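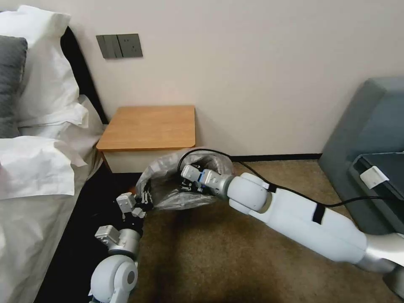

図1 ベッドサイドの床まわりと透明なポリ袋

カテゴリ:学生プロジェクト/生活デザイン演習

私たちの班のテーマは「寝室の片づけは、どこから始めると楽しいか」です。7月の中間発表では部屋全体を一度に扱おうとして、話がすっかり散らかってしまいました(部屋より先に発表を片づけるべきでした!)。そこで後半は思い切って、ナイトテーブルの手前の床だけに絞りました。

選んだのは、白い寝具のベッドとグレーの肘掛け椅子がある寝室です。ナイトテーブルは天板が明るい蜂蜜色の木、本体は淡いクリーム色で、茶色のカーペットとよく合います。こういう落ち着いた配色の部屋では、くしゃっとした透明な袋ひとつでも意外と気になるんです。これは班の全員にとって大きな発見でした!

手順は2段階にしました。まず袋を拾い、両側を持って広げる。次に床の小さなごみをその袋に入れ、口を結ぶ。ごみ袋を別に取りに行かないので、寝る前でも気軽にできます。この方法には「Flunent」と名前をつけ、記録用のカードも作りました。

掛け布団の整え方まで手順に入れるかどうかは最後まで意見が割れ、今回は見送りました。次は椅子の周りに範囲を広げ、カードの文章を300字から200字に縮めて、もっとさっと読めるものにしたいです。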